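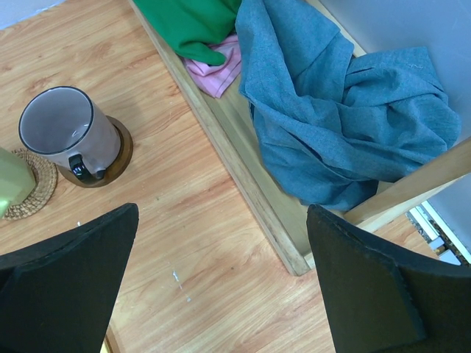

Skikell Mugs and Coasters

Data card, second edition
Released April 1, 2022
Maintained by the Skinico Household Objects Archive

Summary

Skikell Mugs and Coasters is a collection of still photographs and written records on the subject of drinking vessels and the mats they stand on. The collection holds 1,395 photographs of 44 arrangements, all laid out on a tabletop. It was prepared for people who study how everyday crockery is stored, set out and put away, and for those who write catalogues of such objects.

This edition replaces the one issued in February. The photographs are unchanged. The written records have been checked again, and 40 of them have been corrected, chiefly where the colour of a mug had been entered in two different ways.

What the collection covers

Each arrangement consists of mugs, coasters and, in some cases, a tray. Plates, cutlery and glasses for cold drinks are outside its scope. The archive holds separate material on those subjects under the Ansari title, and the two collections share a common list of terms.

Mugs are recorded by colour, handle and decoration. Coasters are recorded by shape, colour and surface. A coaster is always given its own entry, even when a mug covers most of it, so that the pairing of mug and coaster can be studied separately from either object.

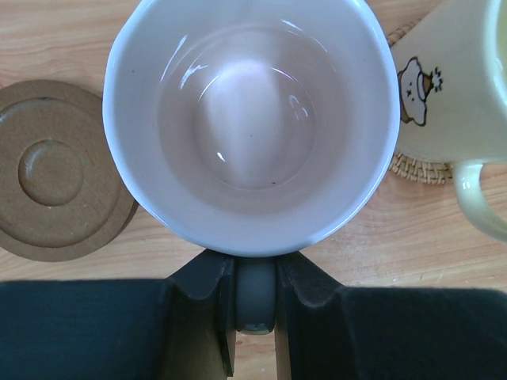
Decoration is entered in free text and should be read with some care. Cataloguers were asked to state what is printed on a mug in plain words and to leave the name of a character blank unless it is written on the object. A yellow mug with a small white bear-like figure and a brown shape like an ice-cream cone is therefore entered in those terms. Plain mugs, such as the white one standing beside it, carry the entry "none". An empty field means that the decoration could not be judged from the photograph — it does not mean that the mug is plain.

Colour terms

Pale colours caused more disagreement between cataloguers than any other matter. A mug may look pink in one photograph and white in the next, depending on the light and on its neighbours. Each record therefore allows two colour terms, with the stronger one first. Users who need a single value should take the first term only. Translucent mugs are marked as such in a separate field.

Layout terms

"Row" is used where the mugs stand side by side in a line, each on its own coaster. "Group" is used for any looser placing. "Tray forward" means that the tray lies between the mugs and the front edge of the table.

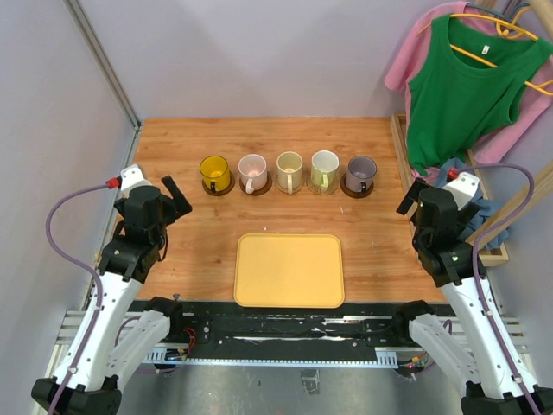 The direction of the handles is noted for the layout as a whole, using "front", "back", "left", "right" or "mixed". Where a handle cannot be seen, the record says "hidden". Coasters of different kinds within one row are listed from left to right, in the same order as the mugs above them.

Files

Records are supplied as plain text with Unix line endings, one file for each arrangement. Fields are separated by tabs. The list of terms is held in a file of its own and should be read before the records are used.

Known limitations

Sizes are not recorded. Maker's marks on the base of a mug are not covered. Crumbs, specks and marks on the table are not catalogued, and their presence in a photograph has no bearing on its record.

Corrections

Errors may be reported to the archive in writing, quoting the arrangement number and the field concerned. Corrections are held over until the next edition — files already issued are not altered.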